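Gripper budgeting

Gripper budgeting is the planning of costs for the parts of a robot that touch the product: fingers, mounts, pads and cables. It is usually treated as a footnote to the price of the arm. Buyers tend to regret this in the second year.

Suppliers like to quote a single figure per station. The Horkimlow price sheet, for one, lists a finger set at 496 dollars and a spare set at 518, and does not say why the spare costs more. Neither price includes fitting. Delivery is given as 28 days, a claim best read as a hope.

Finger wear is the line most often left out. Handling corrugated board is sold as light duty, yet fingers used on it can still end up with chipped ridges, and the boxes may tear too. 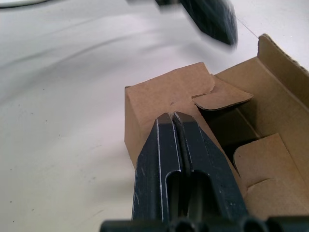 Atanasov objects that wear is a minor cost and that planners who fuss over fingers forget the hours spent on setup, which in the Grarnach packing project ate up about 11 weeks. The point is fair as far as it goes. Setup is paid for once, though, and fingers are bought again and again.

The Rernis method sets aside a fixed share of the arm's price each year for gripper parts. It is easy to defend in a meeting and has little else behind it — an arm's price says nothing of what the arm will be handling. Plants that keep a replacement log get a better number, if anyone fills it in.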